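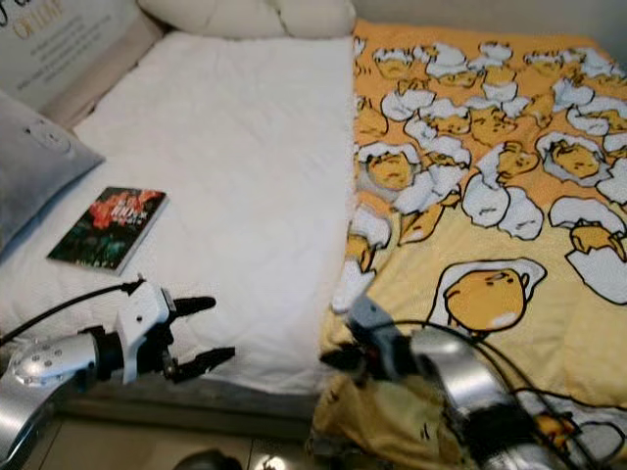 Stasari, 07/05/2020

A bed sheet is a flat piece of cloth that covers a mattress. In most countries it is the lowest layer of bedding, and blankets or quilts are put over it. The word "sheet" can mean the bottom sheet, which lies directly on the mattress or on a pad, or the top sheet, which lies between the sleeper and the blanket.

Materials

Cotton and linen are the oldest materials still in common use. Linen becomes softer with every washing, but it wrinkles easily and costs more. Blends of cotton and polyester dry fast and need little ironing, so hotels often choose them. Flannel is cotton with a brushed surface and is sold mainly for the cold months. In the hill town of Irncombe, the shops put it out in December.

Weave and thread count

Plain weave, also called percale, feels cool and a little crisp. Sateen weave has a smoother face and more shine, but it can catch on rough skin or nails. Thread count is the number of threads in one square inch of cloth. A percale sheet with a count of 230 is considered good for daily use – a higher number on the package does not always mean a better sheet.

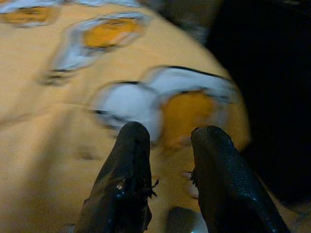 Printed bedding became cheap when roller printing replaced block printing. The mill at Javport made striped and flowered cloth for the home market, and later patterns for children. Dark colors can lose some dye in the first washes and should be washed apart from white items.

Care

Many households change sheets once a week. Cotton can be washed in warm water and dried on a line or in a machine. A set that is used in turn with others lasts longer, and the Fleury household guide advises to keep four sets for each bed.

See also: Blanket, Duvet, Mattress pad, Pillowcase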